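notes for the Volham evening talk – 11 minutes, keep it moving, NO reading off the slides

**open**

- who we are: student handling club, second year of it, mostly juniors
- project name is Bassey. don't explain the name, eats two minutes every time
- one sentence version: arm picks up a steel tray, moves it, puts it down where we said. over and over
- ask the room who has carried a full cafeteria tray through a door. pause. move on

**why trays**

- Virnau challenge last year was cubes. everybody did cubes. cubes are kind
- trays are wide, shiny, thin at the rim. shiny is the bad part – depth readings go to mush on polished steel
- also they swing. grab one a bit off center and the far side dips
- don't go into the torque math unless somebody asks, there's a backup slide

**how the semester went (fast!!)**

- January: got arm time, 30 hours for the whole team. sounds like a lot. is not
- first three weeks all on calibration. say this plainly, the younger students need to hear it
- then teleop practice, everyone took a turn, logged every run
- 1,303 runs logged by the end, good and bad. we kept the bad ones. explain why: the policy needs to see recoveries
- software side – Vasura is our own little scheduler, decides who gets the arm and names the files. boring, saved us. before Vasura we overwrote each others data twice

**grasp problem**

- plan A was one finger under the rim. worked on the practise tray, not on the real ones
- plan B, pinch the rim. better. needs the approach angle to be close
- what we run now: clamp at the edges, lift straight, wait a beat, then move
- the waiting beat is only in there after we watched our own recordings and got embarassed
- wrist view is for the approach, outside view is for judging the lift. NEITHER alone is enough, say it twice

**next two slides, click quick**

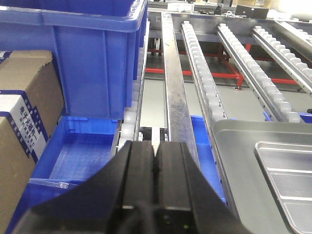
Both from the rack setup, blue bins and steel tray.

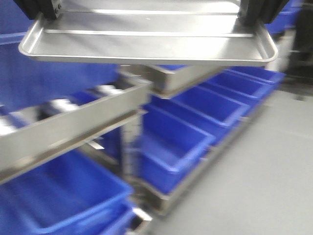 **speed question (will get asked)**

- yes we can go faster. no we don't for the demo
- motion blur is a real cost for us, the policy is looking at the same pictures we are
- best setting so far is 27 percent of max on the carry, slower again for the set-down
- team is split on this, fine to say so. I'm in the slow camp

**what we'd do different**

- write the run sheet BEFORE the first session
- rotate roles, we had the same two people driving until March and it showed
- vary the lighting earlier. overhead lights on steel = different robot every afternoon
- fewer meetings about the logo

**ask**

- need a second tray size to test on, any kitchen supply place that will lend us over a dozen would be great
- need one person who likes writing docs. please
- sign-up sheet by the door, leave it out through the break

**if time is left**

- story about the emergency stop and the fire drill – short version only
- if no time skip straight to questions, backup slides are after the blank one
- return the clicker to the front desk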